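# Pie filling always sinks in the middle when it cools

Posted in Baking & Puddings

**prellis_kitchen**

I make a lemon and custard filling in one big bowl, then spoon it into cases. It looks fine when it comes off the hob, but by the time it has cooled there's a dip in the centre and a skin on top. I use 40 g of cornflour and 5 egg yolks to a large batch. The cooker is an old Tronik with a fierce back ring, in case that matters. Should I be adding more cornflour, or is it the way I'm cooling it?

## 2 replies

**hobnob703**

More cornflour. Mine did that and I added a spoonful and it stopped.

**Cetix**

I wouldn't add any yet. A small dip is normal, as the filling shrinks a bit when it sets. A deep one usually means it wasn't cooked long enough after it thickened. Yolks contain something that breaks starch down again, and it needs a proper boil to stop it. Once you see the first bubbles, keep whisking for another minute or two on a medium heat. Use the front ring if the back one catches.

For the skin, press cling film or damp baking paper right onto the surface while it's still hot. Covering the top of the bowl doesn't help, the air gap is what lets it dry out.

How full you fill the bowl matters too. A deep bowl holds its heat in the middle for a long time, so the edges set first and the centre drops later. I used to fill mine right up, with a soft dome of pale yellow at the top.

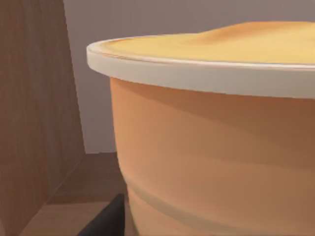
### What I do now

- Pour it into a wide, shallow dish, no more than 5 cm deep.
- Cover the surface straight away.
- Leave it on a rack until it stops steaming, then put it in the fridge.
- Don't stir it once it's cold - it goes runny and won't set again.

If it still sinks after that, try the extra cornflour, but only a teaspoon at a time. Too much and it tastes chalky.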